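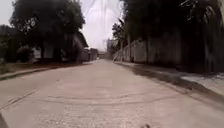
Anitha Panicker has lived on the same street in Grellville for most of her adult life, and when I asked her for an interview she said yes on one condition, that we do it walking. She does not like to sit in cafés. So we met at her gate and went slowly down the road, on the concrete itself, which is pale grey and quite smooth there. Past the big tree on the left, with the pitched-roof house half hidden behind it, she stopped to look at the curved tyre marks on the road. "These ones I did not hear," she said. "Normally I hear everything from my kitchen."

I am writing these talks for our neighbourhood page, and I started with Anitha because two different people told me to start with her. She worked for many years in the office of Lumbantobing, the nursery that supplied a lot of the gardens in our part of town, and she knows plants by their first and second names. I know very few, so I had to ask her to spell.

My first question was about the trees. When my family came here, the shade was the thing my mother noticed, before the shops or the school. Anitha was pleased with that. "Your mother has sense," she said. "People come and they look at the kitchen bench and the bathroom tiles. They should come at midday in January and stand on the footpath."

In summer, she told me, the temperature at her back door has been 40 degrees and 41 degrees on days that followed one another. She remembers it because her fridge stopped working on the second one and she carried all her food to a neighbour in a laundry tub. "Milk, fish, one whole cake. I walked from shade to shade like a cat."

We spoke then about the verge, which is a sore subject. The strip between the kerb and the front gardens is thin and brownish in many places, and in some it is only soil. Anitha has tried with it. She put down seed two years in a row, and she watered it in the evenings with the water from her washing-up. The first time the birds had most of it. The second time it grew nicely until people began to park on it for a birthday party, and she did not want to be the woman who comes out and shouts at a birthday party.

"I did go out," she said after a moment. "But I didn't shout. I asked if they could move the cars, and they gave me a plate of food. What can you do after that?"

I asked if she would prefer to have something else there than grass. She would like low native plants, the kind that need no mowing, and she has already written to the council about which ones are allowed. The answer came in July and it was 4 pages long. She has read it with a pencil. As she understands it, the plants must stay under knee height and a person must be able to get out of a car without stepping in them, and this second part she finds reasonable.

Not everything in the street is about gardens, of course. The old hall was used by a dance group called Grillilis when Anitha was younger, and she went there for one winter to learn the waltz. She says she was very bad. Her partner was a tall man who counted aloud, and to this day, if she hears somebody count to three, her left foot wants to go back. After the group finished, the hall was rented by Rekero, who repaired sewing machines, and she still has the one they sold her. She makes her curtains on it.

Near the end of our walk we turned around, because her knee was sore, and I asked what she would tell a family moving in now. She thought for a long time about this and I didn't want to interrupt.

"Learn the name of the person on your left and the person on your right," she said. "And don't cut down anything in the first year. Wait and see what it does."

At the gate she gave me a bag of lemons and a cutting in a wet paper towel, with the name written on it so that I could not get it wrong. I have planted it in a pot by the back step and for now it looks all right.

If you would like to walk and talk with me for the next one, please leave a message on the page. I am free most afternoons.

Fitriani Simanjuntak
August 11, 2025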